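Chapter 4
Learning from labelled records

In this chapter
What a label is and who supplies it
Training records and held-back records
Why a high score can mislead
Reading a table of errors
Case: the Prandoslow claims desk

4.1 Starting with a sorting job

Chapter 3 dealt with programs whose rules are written out by a person. If an invoice is over the limit, send it to a manager. If the postcode is missing, return the form. Rules like these are easy to read and easy to check, and a good deal of office software still runs on them.

Some jobs are hard to write down this way. Ajith Acharya ran the mail room at Zembridge, a freight insurer, and could tell at a glance whether a letter was a complaint, a claim or a general question. When the software team asked him for his rules, he filled a page and a half and then began crossing things out. A letter containing the word "unhappy" was usually a complaint, except when the customer was unhappy about the weather that had damaged the goods. Each exception led to another.

The team put the rule book aside and asked him to sort 442 old letters into the three groups. Those letters, with his decisions attached, became the material for a program that worked out its own way of telling the groups apart. The decisions are called labels. The method is called supervised learning, and it is the subject of this chapter.

4.2 What the program sees

A program of this kind does not read a letter the way a clerk does. It is given a set of measurements, which we call features. For the Zembridge letters these included the length of the letter, whether a claim number appeared, and how often certain words were used. Choosing features takes time, and two people given the same letters will often choose differently.

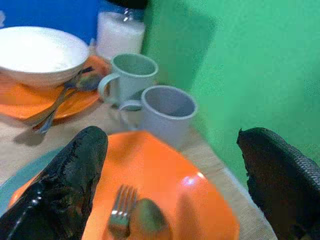 Page last modified: January, by Senthil Annamalai

Features can also carry information nobody meant to include. In the first version at Zembridge, the scanned date stamp was left in. Complaints had been filed in bulk on a Friday, so the program learned to treat Friday letters as complaints. It scored well on the old letters and poorly on new ones. Section 4.5 looks at this problem, known as leakage, in more detail.

4.3 Keeping some records back

A student who has seen the exam paper beforehand will do well on it, and the mark says little about what the student knows. The same applies here. If we test a program on the letters it was trained on, we find out how well it remembers them.

The usual practice is to divide the records before any training begins. One part is used for training. The other is locked away and used only at the end. If the held-back part is looked at again and again while the program is being adjusted, it slowly stops being a fair test. Many teams make a third part, the validation set, for this in-between checking.

The split should match the way the program will be used. Where records arrive over time, it is often sensible to train on the older ones and test on the newer ones. Where several records come from the same customer, they should all go on the same side of the split.

4.4 When people disagree about labels

Labels are made by people, and people differ. Annapurna Nadar and Dinesh Kartha labelled the same batch of letters at Zembridge without seeing each other's work, and they disagreed on 18 of them. Most were letters that both complained and made a claim. The program could hardly be expected to settle a question the staff had not settled themselves, so the team added a written guideline: if money is asked for, the letter is a claim.

Disagreement of this sort is worth recording. It gives a rough idea of the best result we could hope for, and it shows where the categories themselves need work.

Terms used in this chapter

Label – the answer attached to a record, normally by a person
Feature – a measurement given to the program
Training set – the records the program learns from
Validation set – records used for checking while the program is adjusted
Test set – records kept aside until the end
Leakage – information in the training records that will not be there in real use

Before you read on

1. Think of a sorting task you do at work or at home. Write down your rules for it, then list two cases where they fail.
2. Kjell Sundqvist wants to train a program on his firm's repair records and test it on records from the same machines. What should he change, and why?
3. Open the Tsolakis practice file in Flidik and find the column that holds the labels. You will need it for section 4.5.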